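## 4. Folding your first cloth

Folding is where the Dustov gets really fun — and where you'll learn how far chore machines still have to go. Start with one plain cloth and leave the shirts for later.

1. Clear the table and lay the cloth inside the arm's reach.
2. Open the Clundel app and choose **Fold > Flat items**.
3. Set the grip force to 300. The dial goes up to 2000, but you won't need that for cotton.
4. Press **Start** and keep your hands off the table until the chime.

**Caution:** Fingers close without warning. Use the red stop button before you reach in.

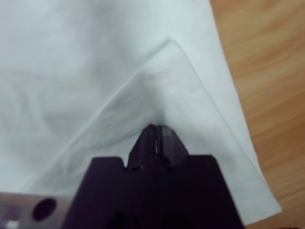

So, can it take over your laundry yet? Not the whole basket! Towels and napkins are well within reach, fitted sheets are a mess, and socks are a coin toss. The hard part is cloth that won't hold a shape. A pinch at the base of a triangular flap, with loose rumples still lying off to one side, gives the planner plenty to work out before the next move. Let it take its time.

**Note:** If a fold fails, smooth the cloth by hand and choose **Retry**. After 7 failed tries the arm parks itself.

5. When the chime sounds, check the corners and save the run.
6. Wipe the fingertips with a dry rag every 50 folds — lint builds up faster than you'd think.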